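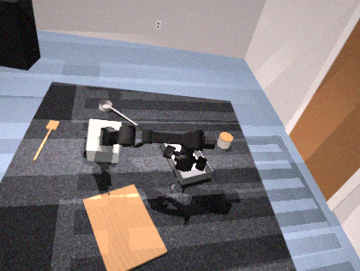

The long table, in greys and blacks.

Fiction > Short Reads > Family

My aunt Leonie left me her dining table and my cousin Digby her car, and I can tell you which of us rang the other one to gloat. The car still went! The table was in Gornen, up two flights of stairs, and I live in Ruddock in a flat where you can touch the cooker from the bed.

I went to fetch it anyway, in July, with Shayne Tapsell from work, who has a van and wanted paying in pies. Florence Charbonneau from downstairs let us in. She'd been feeding the cat, and she stood in the doorway the whole time telling us how Leonie had got it up there in the first place (legs off, through the window, a great deal of shouting).

"You'll never get it round the bend," she said.

We got it round the bend. Then we got it stuck on the next one, with Shayne underneath and me on top, and Florence went to make tea and didn't offer us any. I had my cheek flat against the wood and it smelt of her, of Leonie I mean, that orange oil she put on everything, and I started crying in a stairwell with my foot wedged in the banister.

Shayne didn't say a word. After a bit he asked if I wanted to swap ends.

There was writing on the underside. I only saw it once we'd tipped the thing up against the van. Pencil, Leonie's capitals, 11 names going down in a column and mine near the bottom, spelt wrong and then put right. Every person who'd ever had Christmas dinner at it, Florence reckoned. Digby was on there. So was a Noeline McPhee, and not one of us had a clue who she was.

I rang Digby from the motorway services at Tredum. I was going to be cool about it but I read him the whole list, and he went quiet, and then he said the car had a funny noise and did I want to come over and hear it.

So the table's at his for now. He's got the room. We had fish and chips on it that night, the three of us, and Shayne went under with a biro to add himself and banged his head coming up.

I'm still looking for Noeline. There's one in Busine who hasn't rung me back.

Last updated: Jan 17, 2024

We use cookies to remember your reading preferences. By carrying on you agree to our cookie policy. Accept | Manage settings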